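Drament Update 1.4 Adds Convoy Mode and the Flalholm Map

July 5, 2024 — Jurkden today released update 1.4 for Drament, its team-based online strategy game. The update adds a new player-versus-player mode, Convoy, and a new map, Flalholm, on which the mode is played at launch. It is free to all owners of the game and downloads automatically the next time the client is started.

In Convoy, two teams of eight take turns escorting and intercepting a column of supply wagons. The column moves along a fixed road at a speed set by the number of escorts standing within range of the lead wagon. Intercepting players can block the road, damage individual wagons or hold one of the four bridges, which stops all movement until the bridge is retaken. Each wagon that reaches the harbour is worth 100 points, and the first team to reach 900 points wins the match. Should neither side reach that total before time runs out, the higher score is taken.

Flalholm is a tidal island with a single settlement on its eastern shore. The water level changes on a fixed cycle during the match. At low tide a second route opens across the mud flats, shorter than the main road but without cover. Wagons caught on the flats when the tide returns are lost and score nothing for either side.

Convoy was tested on the public test server throughout June. A total of 3,419 matches were completed during that period, and the results led to several changes before release. The respawn delay for intercepting players has been lengthened, the northern bridge has been widened, and the bonus for holding all four bridges at once has been removed.

"The early builds favoured the defenders of the northern bridge too heavily," said Gorazd Radulović, lead systems designer at Jurkden. "We adjusted the bridge itself first, then the timings. We will keep watching the match data and expect to make further small corrections after launch."

The update also includes the following changes:

Matchmaking now takes account of party size before skill rating.
Spectators can switch between team views without leaving the match.
The Chraibi faction's siege units have been reduced in cost to 565 supply.
Key bindings can be saved separately for each mode.
A fault that caused voice chat to drop on map change has been fixed.

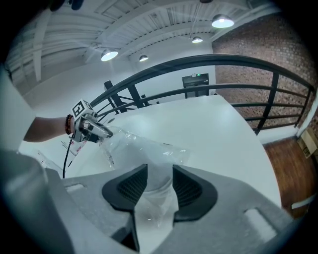
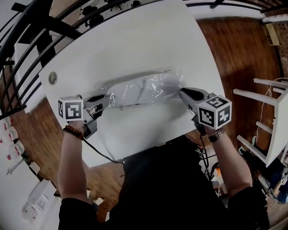 Ranked play in Convoy will open once the balance of the mode has settled. Until then, matches count towards account level and weekly rewards but do not alter a player's rating. Existing modes are unaffected, and current ranked standings carry over in full.

Players who took part in the June test will find a banner in their account inventory after logging in. Test server progress has been cleared and cannot be moved to the live game — items earned there, other than the banner, are not transferable. The test server is now closed and will reopen for the next update.

Full patch notes, including unit values for all factions, can be read from the news panel in the game client.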